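Small Appliances > Microwaves > Cream microwave gone dingy, clean it up or replace?

mosville_tayla
Posted 10/13/22
We have a cream microwave that came with the unit when we moved to Mosville. It heats fine but the front has gone a bit grubby and there are scuff marks that don't come off with dish soap. My partner wants to bin it and get a white one. I would like to keep it if I can get the door looking decent. Has anyone had luck with this sort of casing? It's going on a white table so every mark shows.
Tayla Waaka

angus_r
Depends what the marks are. If they are scuffs from another surface rubbing on it, bicarb and a damp cloth will lift most of them. Mix it to a paste, rub lightly, wipe off with clean water. If the colour itself has changed you won't get it back.

ebonyh
I'd go with a melamine sponge over bicarb. Wet it, squeeze it out, light pressure. Ours took off marks that had been there since we bought the place.

angus_r
A melamine sponge is an abrasive. It will take the shine off a glossy door and then you have a dull patch in the middle of it. I wouldn't use one anywhere near the window either.

ebonyh
I've used one for years on the fridge and the microwave and have no dull patches. You do need to go easy and try it round the back first.

tipene_c
Agree with Angus on this. I did the door of our old Radwan with one of those sponges and you could see where I'd been whenever the light was on it. The rest of the casing was matte and came up well, so it might be fine on some finishes.

maxine_tipoki
How old is it? If it came with the unit it could be well past its life. You can get a basic Sullano for $349 and it will be cleaner inside as well as out. I know people like to keep things going but a microwave gets used every day in our house and I wouldn't spend a weekend scrubbing one.

mosville_tayla
No idea how old. The label on the back has faded. It says 1000 W and I can't read the rest. Inside is clean, I did that first with a bowl of water and lemon. It's only the outside that bothers me, and $349 is more than I want to pay for a different colour.

maxine_tipoki
Fair enough. Have a look at the door seal while you're at it. If the door shuts properly and nothing is bent or cracked I'd leave it in service.

tipene_c
On the window surround – the groove round the edge is where the grime sits. I use a soft toothbrush with warm water and a drop of detergent, then dry it with an old tea towel. Don't spray anything straight onto the door, put it on the cloth. Unplug it first too.

mosville_tayla
Thanks all. Bicarb it is, and I'll do the groove with a toothbrush. I've cleared the table so there's room to work.

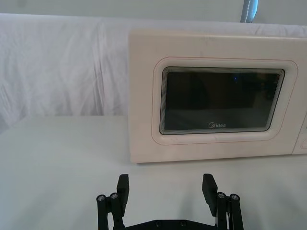
ebonyh
How much space should be left around a benchtop microwave once it's back in position?

angus_r
The manual for your model has the exact gaps, and they vary a fair bit. Mine asks for clear space at the back, the sides and above, and the vents have to stay uncovered. Keep cloths and paper off the top of it.

ebonyh
Ta. Ours has been jammed against the wall beside the toaster so I'll shift it out.

maxine_tipoki
Still think the Sullano is worth a look if the scuffs don't budge. There was a Drurnano one for $286 last February but I haven't seen it at that price again.

tipene_c
Had a Drurnano and the turntable motor went after 3 years. Wouldn't buy another.

maxine_tipoki
My sister's is still going. Might have been a bad one.

mosville_tayla
Did a small spot low on the side with the paste and the mark has faded, not gone. Will do the front tomorrow and leave the sponge in the cupboard for now.

angus_r
Give it a second go before you press any harder, and rinse the cloth often so the paste doesn't dry on.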